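# How to Read a Building Drawing

Before a building goes up, someone draws it. The person who does this is called an architect. An architect makes many drawings of the same building, and each one shows something different. Once you know the main kinds, you can look at a sheet of lines and tell what sort of place it is going to be.

## The plan

A plan shows a building as if you had sliced off the top and looked straight down inside. The slice is made a little above the windowsills, so the cut goes through the walls, the doors and the windows. Thick dark lines are walls. A gap in a wall with a thin curved line next to it is a door, and the curve shows which way the door swings.

A building with four floors needs at least 4 plans, one for each floor. Stairs look like a ladder lying on its side, with an arrow that points up.

## The elevation

An elevation shows one outside wall, seen straight on. It is flat. In real life, if you stand on the sidewalk and look up at a tall building, the top seems to get narrower. In an elevation it does not. Every window is drawn at its true shape, so a builder can measure it.

Most buildings have a front, a back and two sides. The front is often the fanciest, with carved stone or colored tile around the door. The back may be plain brick.

The old wool warehouse in Patthorpe is a good one to know. Its architect, Evanthia Kyriakidis, drew the front with a row of stone sheep over the entrance. In her drawing each sheep is smaller than your thumbnail, but you can still see the curls in the wool. The sheep told people on the street what was kept inside, even people who could not read the sign. 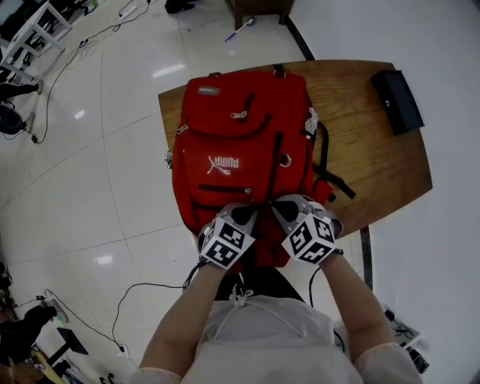

She drew the back of the warehouse too. It has no sheep at all. It has big doors for the carts and a beam sticking out at the top, where a rope and hook were used to lift the bales.

## The section

A section is a cut going down, like cutting a layer cake and looking at the side of the slice. It shows how high the rooms are and how the floors sit on top of each other. It shows the cellar and the attic, which you can't see in the elevation.

In the warehouse section, the ground floor is much taller than the floors over it. Wagons had to fit inside. The attic has a long window in the roof. Buyers wanted daylight up there to check the color of the wool.

## Scale

A drawing the same size as a building would not fit on any table. So architects draw everything smaller, and they make every part smaller by the same amount. This is called scale.

Many American drawings use a quarter of an inch for each foot. A door that is 8 feet high will be 2 inches high on the paper. Look in the bottom corner of the sheet and you will usually find the scale written there, next to the name of the building and the name of the architect.

## Where the old drawings go

Paper tears, and ink fades in the sun. Old drawings are kept in an archive, in wide flat drawers. The Madeck archive in Villusach has over 3000 of them. Glykeria Tzavaras looks after the drawers, and in July she lets school groups see the biggest sheet, a train station that takes two people to unroll.

Some of the drawings are for buildings that were never built, and some are for buildings that have been torn down. For those, the paper may be the only way to find out what they looked like – or would have looked like.

## Draw your own elevation

You need paper with squares on it, a pencil, a ruler and an eraser.

1. Pick a building you can see from the front. Your home or school will do.
2. Draw a straight line near the bottom of the paper for the ground.
3. Decide what one square stands for. One foot works for a small house. Use two feet for something bigger.
4. Draw the outline of the wall and the roof.
5. Add the door first. Most front doors are a little under 7 feet high, so you can use the door to guess the size of everything else.
6. Add the windows. Check which ones line up.
7. Put in the small things last – the steps, the mailbox, the house number.
8. Write the scale and your name in the bottom corner.

If you have time, draw the back as well, and hang the two side by side.

## Words to know

**Architect:** a person who designs buildings.

**Archive:** a place where old papers are kept safe.

**Elevation:** a flat drawing of one side of a building.

**Plan:** a drawing that looks straight down into a building.

**Scale:** how much smaller a drawing is than the real thing.

**Section:** a drawing of a building cut from top to bottom.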